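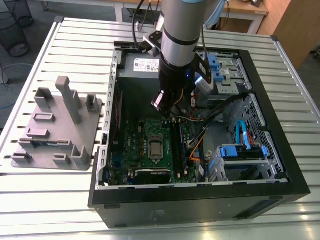
Zultska Institute – Office of Equipment Reuse, Brernach Campus

The Office receives retired desktop computers from every department on campus and returns usable parts to service. Up to 70 towers are opened each November, each laid on its side on the slotted worktable.

Labels come first. Part and serial numbers are entered in the Abreu register before any component is moved.

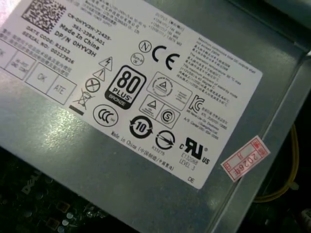 Power supplies are listed by part number and kept on file for 60 months – the same term applies to drives and memory.

The board is examined next, beginning with the processor socket.

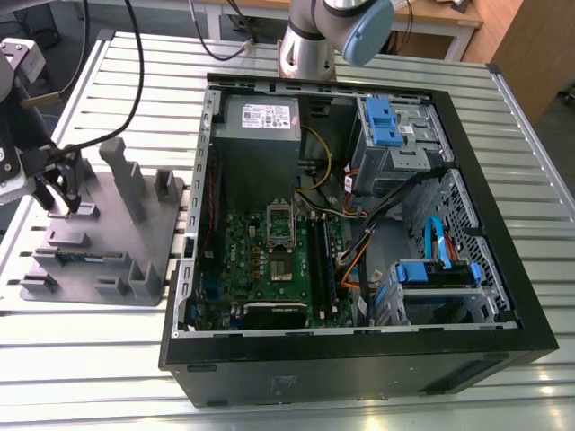
Open tower with the CPU socket empty.

Sockets are checked under good light for bent contacts.
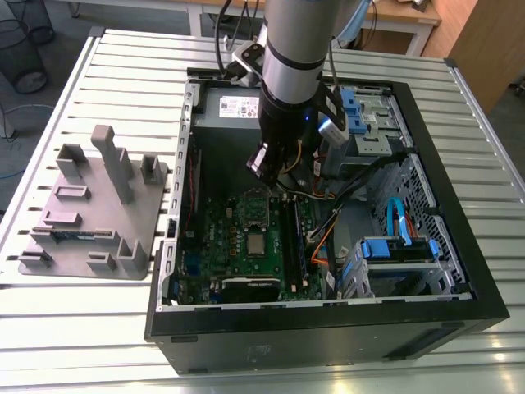

Cables and drive bays are recorded last. Inquiries may be directed to the Bevenetti Building, Room 119.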